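Print this page | E-mail this entry

Thursday, procurement notebook
Posted by the bid desk, Undalport office

Started at 9 with the supplier declarations from Nurkley. We have 1506 vendor records in the old list and the anti-bribery form is missing for many of them. I sorted them by last payment and not by name, so the active ones come first.

The gift register is still a problem. The policy says 2000 for hospitality per supplier per year, but the Nurkley branch worked with 3000 from the older version. Both papers have the same title and the same cover page. I marked the old one as withdrawn and wrote to the branch. No answer yet.

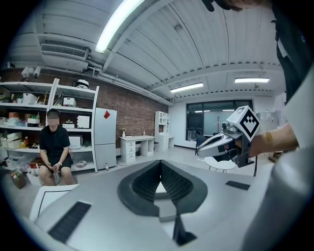 After lunch I read the Pandey tender again. Four bids came, and two of them have the same spelling mistake in the delivery clause. This can be a copy from our own template, so I checked the template – the mistake is not there. I wrote it down without opinion and passed it to compliance. Until they reply, the envelopes with prices stay closed.

Wevov export: the owner field is empty when the company is registered abroad. We need this field for the conflict of interest check. For now I fill it by hand from the registry extract, and I put my initials in column 4.

To do: ask for the signed minutes of the December meeting. Compare the agents' commissions with the contracts, Undalport first.

Comments (3)

bid_desk2: The older policy is also in the shared folder under "Forms". Please withdraw it there too.

nurkley_branch: We received your message. Our register had the 3000 limit since spring, will correct.

anon: Does the empty owner field happen in the monthly export also, or only in the full one?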